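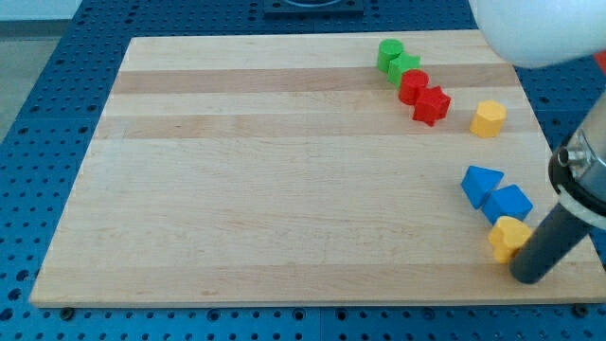
Farkance is a shared world for writing together, and this folder is everything we have for it: character profiles, place notes, scene logs, the lore file and a name list I keep meaning to alphabetize. It started as a play-by-post game on a forum that has since closed, and when the forum went down I ended up with the export and a lot of feelings about other people's imaginary wolves. The big bare stretch to the west is the Blank, where no one has ever agreed on what lives. Please keep it that way unless you've read the part about the Blank further down!

Last tidied 26 October 2021. Things have moved since then, but not far.

What's in the folder

profiles/ — one text file per character, named after the character. If two characters share a name the older one keeps it and the newer one gets a place stuck on the end, so there's a brannoc.txt and a brannoc_hivmont.txt. They hate each other in canon, and it was the file names that started it.

places/ — same idea for towns, ruins, inns and the one lighthouse.

scenes/ — the logs. Each one is a single scene, start to finish, with out-of-character chatter taken out (mostly, see known problems).

lore.txt — history, gods, calendar, what things cost. Long. Read the first part and skim the rest.

names.txt — every name used so far, living or dead, so you don't make a second Brannoc. A third, I mean.

old/ — stuff we don't count anymore. Fun to read, please don't quote it at people.

How a profile is laid out

Every profile is plain text with a label at the start of the line, then a colon, then whatever the player wrote. The labels I can promise you are name, meaning, kin, home, looks, manner, voice, wants, fears and history. After those it's the wild west. One person had a label for every weapon their character had ever lost. I left those in because they're lovely, and because if I started cutting I wouldn't know where to stop.

Looks and manner are separate on purpose. In the old forum template they were one big box and everybody wrote two pages about hair and then one line that said "quiet." Splitting them got us much better characters almost overnight. If you're writing a new profile and you get stuck on manner, write what your character does when somebody else is late. Works for me every time.

Wants has to be something the character could get in a scene. "Peace" is not a want we can play. "To get her brother's boat back from the harbor at Itivham" is, and we got a whole summer out of that one.

Fears can be left empty. Some players like to find out as they go, and I'd take an empty line over "spiders" any day (sorry, Oswin fans).

A short sample, trimmed from a real one with the player's okay:

name: Teverell Heinonen
meaning: took the family name by marriage, kept it after
kin: river people on the mother's side
home: Hivmont, over the dye shop
manner: answers the question before last
voice: low, gets lower when angry
wants: the ledger
fears:
history: see scenes, it's all in there

Yes, that's a whole profile. Teverell is one of the most written-about characters in the folder, and the player never added another word to it. Short is fine!

Places you'll run into

Hivmont is the big one. Hill town, bad stairs, good bread, run by five families who pretend they're a council. The Heinonen family is the one everybody marries into or robs. If you're new, start your character here. There's always a scene going in the market, and you can wander in without anybody having to rearrange their plot for you.

Itivham is the harbor. Fog, fish, people who owe money. It sits where the lower river comes out, and it's the only place in Farkance where you can leave by ship, so it's where characters go when their players need a break. I love this as a custom. Somebody's exams come up and their knight gets on a boat. When they come back the knight gets off the boat with a new scar and no explanation, and we all just carry on.

The Lantern Road runs between the two. It takes 3 days on foot and 2 on horseback, and that's in lore.txt exactly so that we never have to argue about it again. We argued about it for most of a June once. I have the logs. They're in old/.

The Blank is everything west. House rule: you can walk into it, you can come out of it, and you can say what you saw, but nothing anybody says about it is ever canon. Your ranger swears there's a glass city? Great. My tinker swears it's all bog. Both of them are telling the truth as far as they know. It's the best rule we've got, and it wasn't mine — Kauko Leinonen came up with it back when we were at each other's throats over whether there were giants.

Scene logs

Each log opens with a header: where, when in the Farkance calendar, who's in it, and how rough it gets. The roughness line runs from mild to heavy. Mild is tea and gossip. Heavy means somebody gets badly hurt or there's grief on the page, and I'd ask you to check that line before you hand a log to a younger reader. There's nothing in the folder past a closed bedroom door. We had that rule on the forum, and I checked again when I was sorting the export.

Posts inside a log are separated by a blank line and the name of the character speaking, not the player. I took the player handles out. Everybody I could reach got asked, and a few people asked to have their characters removed too, so those are gone, and you'll sometimes see a conversation where one side has a bit of a hole in it. Where that made a mess I wrote a line in square brackets to say what happened. If you see brackets, that's me talking.

Using any of this

Write in it! That's what it's for. Make characters, start scenes, steal the inns. You don't have to ask me, though I do like hearing about it.

Please don't write someone else's character doing something permanent. No killing, no marrying, no haircuts. (The haircut thing was a real incident.) You can have them walk past, nod, buy a round, be rude in a general sort of way. If a profile has "open" on its last line, the player has handed that character over to everybody and you can do what you like, haircuts included.

Don't sell it, please. These are a lot of people's words, and the deal I made with them was that it stays free. And don't post profiles somewhere else with the names swapped and call them yours. It's happened, and it made a very kind person quit writing for a long while.

Adding something

New profile: copy blank_profile.txt, fill it in, check names.txt, send it over. I read everything before it goes in, but I'm only looking for clashes — two lost heirs to the same chair, that sort of thing. I won't tell you your character is too powerful. The other players will do that, in character, probably with a bucket.

New scene: keep it to one scene per file. Please cap a file at 20 posts and start a second part if you go over, because my old laptop has opinions about long files. Put the header on. I'll send it back if there's no header, and I'll be nice about it the first time.

New place: this one's slower. Places affect everybody, so I leave them up for other players to poke at before they go in. Give it a smell, a person who's always there, and something that's broken. If it has those I'm pretty much sold.

Known problems

The calendar in lore.txt disagrees with itself about how long winter is. The early scenes use the long winter and the later ones use the short one. I've decided the climate is cursed.

Curly quotes from the forum export turned into garbage in a lot of the older logs. I've fixed the ones I found. If you open a scene and it looks like a cat walked over it, tell me which one.

Some out-of-character chat slipped through, mainly in the harbor scenes, where people apparently could not stop talking about their lunch. I left in one bit about soup, since a character replies to it.

The lighthouse has two keepers. They've never been in the same scene, and as far as I can tell neither player knew about the other. I'm not fixing this. I want somebody to write the scene where they meet on the stairs, so if you're reading this and looking for a place to start, there you go.

Thanks

To everybody who wrote for Farkance, including the people who only ever did one scene and vanished. To Kauko for the Blank, and for keeping a backup of the name list when mine got eaten. And to whoever was playing the innkeeper's goose, which has no profile and no player attached in the export and is in more scenes than I am. If it was you, get in touch, I'd like to give the goose its own file.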